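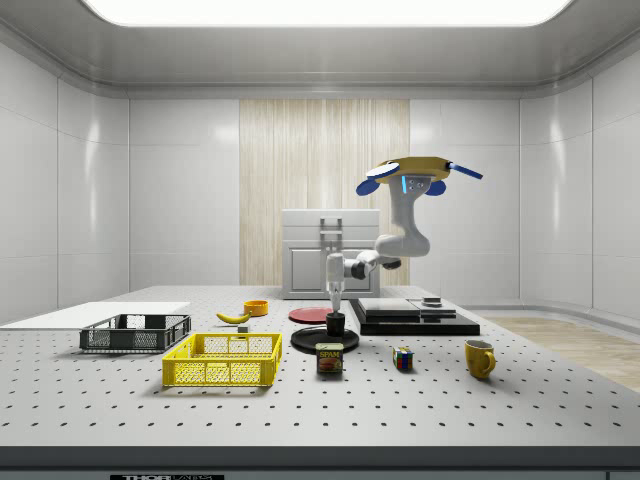 Petronella Matlala 认为,谈论杂豆与全谷物时,首先应当谈的是时间安排,营养成分可以放在后面。她说,很多家庭早已知道豆类和粗粮值得多吃,橱柜里也有存货,但一年下来,那几袋红豆、鹰嘴豆和燕麦粒往往原封未动。

“我在 Bråten 接触过的家庭,几乎每一家都能说出膳食纤维这个词,”她在采访中表示,“可是问到昨天晚饭吃了什么,答案里很少有豆子。知识与餐桌之间隔着一道工序,就是浸泡。早上出门以前没有想到,晚上回来就来不及了。”

Matlala 现任 Birkia 营养教育中心家庭膳食项目主管。该中心设在 Bråten,面向本地居民开设烹饪与膳食课程,并为学校食堂和小型单位食堂提供菜单咨询。杂豆与全谷物专题课程自一月起开班,首轮共有27户家庭报名。本次采访于2019-04-22在中心二楼的教学厨房进行,内容经受访人审阅后整理发表。

问及课程为何选择从干豆入手,Matlala 的回答相当直接。她说,罐装熟豆使用方便,课程并不反对,讲义中也专门列有挑选和冲洗罐装豆的方法。然而干豆便于存放,价格较低,盐分可以由烹调者自己掌握,对需要控制钠摄入量的家庭尤其合适。“学会了煮干豆,再回头用罐头,心里是有数的。只会开罐头的人,遇到买来的干豆,通常要么煮不烂,要么煮成一锅糊。”

关于浸泡时间,课程采用的标准是12小时,冷水,水量至少为豆子体积的三倍。Matlala 解释说,这一数字主要照顾的是家庭作息:晚饭后洗净泡上,次日上午换水入锅,或者早晨出门前泡上,傍晚下锅。小扁豆和去皮绿豆无须浸泡,鹰嘴豆和大芸豆则最好泡足。夏季室温较高,应当放进冷藏室,否则水面会起泡,气味发酸,那样的豆子不宜再用。

“有学员问过,能不能用热水缩短时间,”她说,“可以。把豆子煮开两分钟,关火加盖,焖一个小时,效果接近。但我一般先教冷水泡法,等学员养成了习惯,再教快速法。一开始就教快速法,大家会觉得反正有办法补救,结果还是拖到最后才想起来。”

谈到芸豆,她的语气较为慎重。她强调,红芸豆等品种含有植物血球凝集素,未经充分加热食用,可能引起恶心、呕吐和腹泻。浸泡后的水应当倒掉,换清水,大火煮沸并保持沸腾至少十分钟,然后再转小火煮至软烂。慢炖锅的低温档升温缓慢,不能代替这一步骤。中心的讲义将这一条排在各章之前,并要求授课人员在第一节课上口头复述。

“这一条没有商量余地。其他地方,学员愿意多放一点盐,少放一点油,都可以讨论。”

课程的另一部分内容是全谷物。Matlala 表示,学员的顾虑主要集中在口感。糙米偏硬,燕麦粒有嚼劲,大麦煮后发黏,家中老人和幼儿未必愿意接受。针对这一情况,中心建议采用掺配的办法,先在白米中加入少量糙米或小米,维持一段时间,再逐步提高比例。她不主张一次全部换掉。

“我见过一位学员,听完第一课,回家就把白米送给了邻居。过了一周,她又去邻居家把米要回来一半。”Matlala 说,“一家人的口味是多年形成的,突然改变,反弹也会很厉害。而且肠胃同样需要适应。平时纤维吃得少的人,一下子增加很多,会腹胀,会不舒服,然后便认定自己不能吃豆子。”

她建议,起步阶段每次食用量以半小碗熟豆为宜,隔天一次,同时注意饮水。若无不适,再行增加。患有肠道疾病、肾脏疾病,或正在服药的人士,应当先征询医生或注册营养师的意见。中心不提供诊疗服务,课程内容亦不能替代医嘱,这一点在报名表上已有说明。

采访中,Matlala 多次提到学员的实际操作记录。按照课程要求,每户需填写一份简单的膳食日志,写明何时浸泡、何时下锅、谁来做、剩下多少。首轮课程结束时,中心收回的日志超过192份。她说,这些日志的用处在于让授课人员看到问题出在哪个环节,并不用于统计学意义上的研究,中心也没有据此发布任何健康方面的结论。

从日志中看,失败最多的一步是“忘记泡”,其次是“泡了以后当天没有做”。对于后一种情况,她给出的办法是沥干后放入冷藏室,次日务必煮掉;如果次日仍无时间,可以沥干分装,直接冷冻。冷冻过的浸泡豆,下锅后软得更快,皮稍有破裂,用来做汤或豆泥并无妨碍。

煮熟后的冷冻则更值得推广。课程建议每次多煮一些,放凉后按一餐的用量分装,连同少许煮豆水一并冷冻。需要时前一晚移至冷藏室解冻,或直接倒入汤锅加热。“家里有几盒冻好的豆子,做饭的人底气就不一样。下班回来,切一个洋葱,开一罐番茄,就是一锅像样的炖菜。”她又补充说,盒盖上要写清品种和日期,黑豆与红豆冻上以后,隔着霜很难分辨,她本人曾把准备做甜汤的红豆倒进了咖喱锅。

问到盐应当何时放,Matlala 表示,这是课堂上争论最多的话题。老一辈普遍认为早放盐会使豆子煮不烂,而中心教学厨房的做法是在浸泡水中加少许盐,煮时换清水,临出锅再调味。照她的观察,真正影响软烂程度的是酸,番茄、醋、柠檬汁都应当等豆子煮软以后再加。水质过硬,豆子本身存放过久,也会造成同样的结果。

“存放过久这一点经常被忽略。干豆可以放很长时间,不等于放多久都一样好煮。我们请学员把家里的存货带来,有人带来的鹰嘴豆,包装上的字都磨掉了。泡了一夜,又煮了一个下午,咬下去还是硬的。这种情况,方法没有错,换一袋新的就行。”

有关采购,中心与 Lundadcombe 的一家粮食合作社签有供货协议,课程所用豆类与谷物均由该社提供。Matlala 说明,这一安排只涉及教学用料,学员可自行选择购买渠道,授课人员不得在课堂上推荐特定商家。她向学员提出的要求只有几条:颗粒大小均匀,表皮少有皱缩,没有虫孔,没有霉味。散装豆买回后须摊开拣选,小石子并不少见。

针对儿童饮食,她的看法与部分家长有所不同。有家长习惯把豆子打碎,混入肉饼或面糊,不让孩子察觉。Matlala 不反对这种做法,但认为不宜长期只用这一种。“孩子吃下去了,却不认识自己吃的东西,换一个地方见到整粒的豆子,照样推开。我们更愿意让孩子参与,洗豆子、拣豆子,学龄前儿童就能做,当然旁边要有大人,年龄太小的孩子有呛噎的风险,整粒的干豆不能交给他们玩。”

学校食堂方面,中心目前参与两所学校的菜单调整。食堂的困难与家庭不同,人员和设备相对固定,浸泡不成问题,难在成品的保温。豆类菜肴在保温柜中放置过久,汤汁会继续变稠,表面结皮,学生取餐时往往绕开。调整后的做法是将豆类菜肴分批出锅,并适当增加汤量。大麦与糙米则改为提前煮至八成熟,开餐前再行蒸透。

她承认,菜单调整的进展不算快。有的菜试过一次便撤下,例如扁豆肉酱面,学生反映颜色太深;也有原先不被看好的菜留了下来,其中鹰嘴豆南瓜汤如今每隔一周供应一次。食堂工作人员对新菜单的接受程度,在她看来与学生的接受程度同样重要,因为配方写得再周全,最终要由灶台前的人来判断火候。

谈及素食人群,Matlala 指出,豆类与谷物搭配有助于改善氨基酸构成,这一原则在营养学教材中早有论述,但不必要求每一餐都严格配齐,一天之内饮食多样即可。铁的吸收则可借助富含维生素C的蔬果,例如在豆类沙拉中加入甜椒或柑橘。浓茶与咖啡宜与正餐错开饮用。完全不食用动物性食品者,应另行关注维生素B12的来源,豆类和谷物不能满足这项需要。

中心正在编写一本面向家庭的小册子,暂定名为《Eslow 豆谷手册》。Eslow 原是中心内部一个慢煮菜谱项目的名称,几年来积累了不少配方,此次一并收入。据 Matlala 介绍,手册按照准备时间编排,读者可以先看当天有多少时间,再决定做什么。每道菜都注明是否需要提前浸泡,能否冷冻,剩菜可以改做什么。

编写过程中,编辑与厨房之间也有分歧。编辑希望每道菜只占一页,厨房则认为一些步骤若删去,初学者很容易出错。最终的折中办法是把基础煮法集中放在前面,后面的菜谱只注明参照哪一页。“我自己是不太喜欢来回翻书的,手上有面粉的时候尤其如此,”她说,“不过一页能看完,确实让人愿意动手。”

采访临近结束时,记者请她为从未煮过干豆的读者推荐一种入门品种。Matlala 选择了褐色小扁豆。理由是无须浸泡,洗净后加水,煮沸转小火,二十多分钟即可软熟,沥水后拌入橄榄油、切碎的欧芹和少许醋,冷热均可食用。煮过了头也不必倒掉,添水加热,便是一碗浓汤。她不建议以红扁豆代替,红扁豆去皮后容易散开,适合做糊和汤,不适合凉拌。

对于已有一定经验的读者,她推荐用整粒燕麦或大麦做一锅杂粮粥,前一晚浸泡,次日早晨文火慢煮,出锅前加入熟红豆与切碎的苹果。甜味由各人自定,她本人不放糖。粥煮好后会随着放凉继续变稠,留作第二顿的部分,加热时须补入热水,边加边搅。

下一轮课程将继续在教学厨房开设,内容增加发芽豆类一节。Matlala 提醒,家庭自制芽苗须格外注意卫生,容器应当洗净,每日冲洗换水,食用前充分加热,孕妇、幼儿、老年人及免疫力较低者不宜生食。报名方式与首轮相同,学员须自备围裙和两个带盖的保鲜盒,课后剩余的熟豆可以带走。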